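The Fellthorpe Chess Library will open its reading room to the public in January, after a long period in which its holdings could be seen only by written request. The collection was left to the town by the late problem composer Gerardo Santoro and runs to 3,000 books, magazines and tournament bulletins.
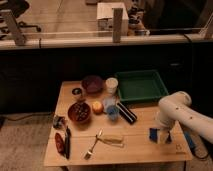

Lucyna Nowakowski

Haiyan Song was appointed librarian last year. Her first task was to establish what the library held. "Mr Santoro kept a card index, but he stopped adding to it when he moved house," she said. "We have now entered 2,000 items in the new catalogue. The remainder are mostly magazines, and many of the runs have gaps."

Asked which items visitors were likely to request first, she named the bulletins of the Rathnayake Memorial, a correspondence event that lasted 40 months. Each round was typed and posted to subscribers. "Only 50 copies were made of the early numbers. Ours have the composer's corrections in pencil, and in two places he has found a quicker mate."

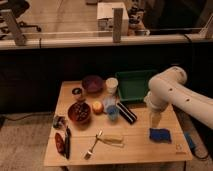 Club and Library News

Parveen Gamage, who chairs the trustees, confirmed that admission will be free. Readers may copy game scores by hand, and requests for scans will be considered individually. Books will not be lent.

"We were asked about lending more than anything else," Ms Gamage said. "The terms of the bequest do not allow it."

Miss Song hopes to complete the magazine entries before the opening. She would be glad to hear from any reader with spare numbers of the Fellthorpe club circular, particularly those containing the endgame column by Mekdes Abdella.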